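Manchas en una mesa blanca con cuadrícula: ¿cómo las quito sin borrar las líneas?

Foro Orngate > Hogar y limpieza > Superficies difíciles

Parisa Khosravi
Publicado el Jan 26, 2026 · 597 visitas

Buenas. Tengo una mesa grande, blanca y mate, con una cuadrícula gris muy fina impresa encima. La compré de segunda mano en Trumau, la vendedora me juró que era "sufridísima" y yo, que tengo una edad, me lo creí. Pone "Dollside" en la factura y nada más: ni material, ni instrucciones, ni un triste dibujito de un trapo tachado.

La uso para repostería en casa. Masa, glaseado, pintar bollos con huevo, esas cosas. Ahora tiene unas manchitas oscuras agrupadas, una marca entre rosa y rojiza (sospecho del glaseado de frambuesa, aunque el glaseado lo niega) y roces grises repartidos por ahí. Con agua y jabón de platos los roces se aclaran un poco. Lo rosa ni se inmuta.

Lo que me preocupa son las líneas. Me sirven para estirar la masa más o menos recta, que a ojo me salen mapas de Noruega. ¿Alguien ha limpiado algo así sin quedarse con una mesa blanca a secas? Y de paso: el pincel de silicona, ¿puede estar manchando él? Es de cabeza crema y mango verde menta, y lo dejo siempre encima de la mesa entre bandeja y bandeja.

Edeltraud Baumgart
1517 mensajes · Respuesta aceptada

Vamos por partes, y la primera parte es no tocar la esponja mágica. Es una lija con buena prensa. En una superficie mate te deja un círculo brillante precioso y te llevas la cuadrícula por delante.

Lo que yo haría, en este orden:

1. Prueba en una esquina. Elige un cruce de líneas que no uses nunca, pasa un paño blanco con agua templada y jabón neutro y mira el paño. Si sale gris, para: o es suciedad o es tu cuadrícula, y conviene saber cuál de las dos antes de seguir.

2. Identifica qué tienes. Una mancha oscura pequeña, un punto rosado y un roce no se limpian igual. Ponte con buena luz y mira la mesa de lado, agachada. Mira también el pincel, cabeza y cuello, antes de echarle la culpa. 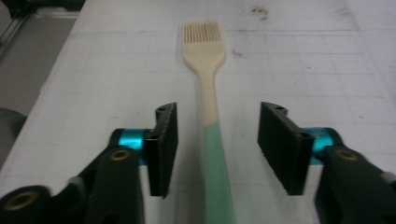
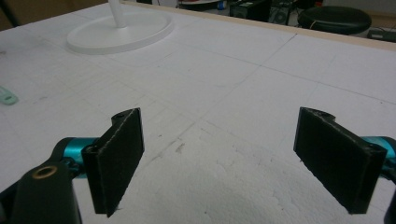 3. Los roces grises. Goma de borrar blanca, de las blandas, sin apretar y sin pasar por encima de las líneas. Parece un consejo de tu abuela -- lo es de la mía.

4. Lo rosa. Bicarbonato con unas gotas de agua, en pasta, SOLO sobre la marca. Lo dejas 20 minutos y lo retiras con el paño húmedo, sin frotar. Se puede repetir, pero 2 veces como mucho. Si sigue ahí, enhorabuena, ya es parte de la decoración.

5. Lo oscuro. Si es grasa, jabón y paciencia. Si es rotulador, alcohol en un bastoncillo, y aquí sí que te juegas la línea si hay una cerca.

Sobre el pincel: la silicona no suele desteñir, pero sí guarda grasa y color entre las cerdas y luego los va regalando por donde se apoya. Agua caliente y jabón, abriendo las cerdas con los dedos. Y un platito para dejarlo, mujer, que no cuesta tanto.

Gopinath Acharya
12 mensajes

Lejía. Siempre lejía.

Edeltraud Baumgart

Gopinath, con cariño: no. Y menos donde se amasa.

Elaheh Bagheri
Colaboradora

Añado una cosa a lo de Edeltraud, que está muy bien. Si resulta que el tablero es de algo blando y ligero, tipo espuma, el alcohol ni lo acerques sin probar antes, porque algunas espumas se quedan con hoyitos. Aprieta con la uña por debajo del borde y sales de dudas.

A mí me pasó con un tablero que compré en Ghorbani. Limpio quedó, eso sí. También quedó con textura de queso.

Para la masa yo pondría un tapete de silicona con medidas y dejaría la mesa en paz. Ya sé que no era la pregunta.

Parisa Khosravi

Hecha la prueba de la esquina: el paño sale limpio y la línea sigue en su sitio. Esta tarde le toca a la goma. Lo del platito me ha dolido, pero lo acepto. El tapete lo dejo para febrero, que este mes ya me he gastado el presupuesto en una mesa sufridísima.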